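Ticket: Interview audio out of step with picture, retrospective episode
Opened by: Beverley Ackroyd, Salinas
Assigned to: Pramemex playback support
Status: Open
Opened: 19 Apr 2022

Original report

We run a small classic television channel and license a half-hour actor interview from Hokholm. It's one man in a chair talking about his years as a TV cop, with clips from the show cut in. In your player, his voice drifts away from his mouth. It starts fine. By the second clip break he's visibly late, and by the closing credits he has finished a sentence before his lips get to the end of it.

Before you send me the standard reply: yes, I cleared the cache. Yes, I tried a different browser. Yes, I restarted the machine. The same file plays perfectly in the desktop player that came with my computer.

Reply from support

Hi Beverley, thanks for getting in touch. This kind of drift is usually caused by a slow connection. Could you run a speed test and try again on a wired network?

Reply from Beverley Ackroyd

I did, and it made no difference. I'd also like to know how a slow connection makes the sound run ahead and leaves the picture looking smooth. When my connection is bad, the picture stops and I get the spinning circle. There was no spinning circle. I'm happy to be corrected, but I'd want to hear the mechanism.

Reply from support

We've checked the episode on our side and could not reproduce the issue. Can you tell us where in the program you first notice it?

Reply from Beverley Ackroyd

How much of it did you watch? If you looked at the opening minute you'd have seen nothing wrong, because there is nothing wrong there. Please go to the part where he talks about doing dinner theater between seasons, then skip forward to the story about the stunt driver. Play each for a minute without touching anything.

Notes from my own testing, since I had the afternoon:

Test A. Played from the start with no skipping. In step through the first clip. Noticeably off after the second.

Test B. Jumped straight to the stunt driver story. Off by 47 frames, measured against the clap he does when he imitates the director. So it isn't building up as I watch. It's already there when I land.

Test C. Played the Momness episode from the same license package, an actress talking about her stage work. No clips in that one. In step all the way to the end.

Test D. Downloaded your converted copy and played it on the desktop. Off in the same places.

Test D is the one I'd ask you to look at. If your converted copy is bad outside your player, then the player and my network are both off the hook.

Reply from support

Thank you for the detailed notes. We've passed this to the conversion team. They believe the source file may have been supplied with mixed frame rates, in which case Hokholm would need to send a new master.

Reply from Beverley Ackroyd

I asked Hokholm. They say the master is one frame rate throughout and that the old clips were converted before the edit. They would say that, of course, so I opened the master and checked. It reads as constant from end to end. I'm attaching the report.

What I see in your copy is that the picture gets longer at each clip break and the sound doesn't. My guess is that your converter treats the old clips as a different kind of material and adds frames to smooth them out. I can't prove that from here. You can, by reading your own conversion log.

Reply from support

The conversion team has found that a setting called motion cleanup was on for this title. It is on by default for anything tagged "archive." They've turned it off and queued a new conversion. We expect this to resolve the issue. May we close the ticket?

Reply from Beverley Ackroyd

No, not until I've seen the new copy. "Expect" was also the word used about the wired network.

I'd also like an answer on two further points. There are 124 titles in our library tagged "archive." Were they all converted with this setting on? And if so, is someone at Pramemex going to check them, or do I find out when a viewer writes in about an actor who sounds dubbed?

Reply from support

We are looking into the wider question and will update you here. The new conversion of the interview is complete and available in your library.

Reply from Beverley Ackroyd

Watched all of it. The clap lines up, and so do the closing credits. I'll accept that this title is fixed. Leave the ticket open for the rest of the archive list, please, and put a name on it so I know who to chase. 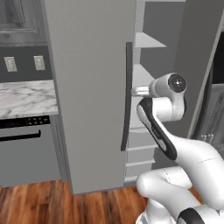 Simulated kitchen with a white robotic arm at an open gray cabinet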